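Filed under: Student Work > Storage and Workspace Design

Where the Cables Go: Storage for a Shared Work Table
Project report, Divness Workshop Course

Background

The work table at Divness is used by several classes. Small items get left on it between sessions, and network cables are the worst of them. They tangle, they slide off the back, and the clips on the plugs break when something is set down on top. Our project was to find a simple way to store cables on the table itself, next to the other items that stay there.

We had 2 options to compare. The first was a wall cabinet with hooks. The second was open-fronted bins kept on the table. Gunari listed a cabinet at $749, and Padby had a smaller one at $599. Either one would have used up most of our budget, so we tested the bins first.

The cable

We used a blue network cable with a clear RJ45 plug. The contacts are at the tip of the plug and the blue boot is behind it, where the cable starts. We decided that a cable should go into storage with the plug pointing down, so the tip goes in first and the rest follows.
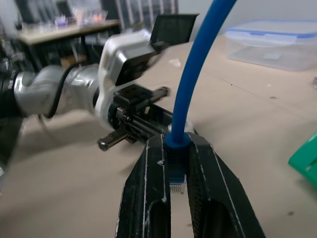 One comment on our first draft was that plug-down storage puts the contacts right where dust and crumbs collect, and that the plug should hang clear of the bottom of the bin. We agreed and changed the method. The cable now goes over the back edge of the bin and hangs inside. The rest of its length stays behind the bin.

The bin and the things around it

The bin is green plastic, open at the front, with walls that let some light through. A plug hanging inside can be seen without picking the bin up. This was the main reason we chose it over the solid gray bins in the Sowah catalog.

The other items stay at the back of the table. They include a clear food container with a blue-rimmed lid and some things still in their plastic packaging. We had planned to put everything into bins, but the packaged items lie flat and do not roll, so we left them as they were. The bin stands near them and the front part of the table is kept for work. 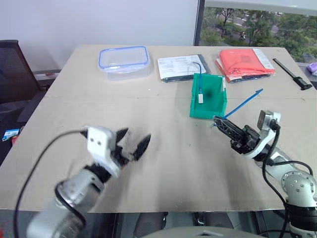 Problems

The bin is light. A stiff cable hung over the back edge can pull it out of line, and a long one makes this worse. Our longest cable measured 2,000 mm and needed a loose coil behind the bin. Without the coil, the free end wandered across the work area.

Cables with different ends are another problem. We wanted to keep network and USB cables apart, but one bin has no divider. A cardboard divider was tried on Tuesday and it sagged.
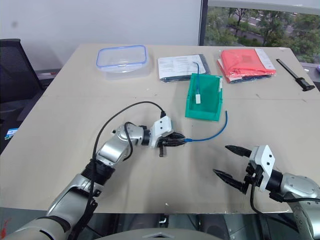
Figure 3. Row at the back of the table, with the green bin and a cable end hanging inside it.

Next steps

We will add a second bin for USB cables and put a strip of non-slip mat under both. The cabinet quotes are kept in the appendix in case the table gets more cables than the bins can hold.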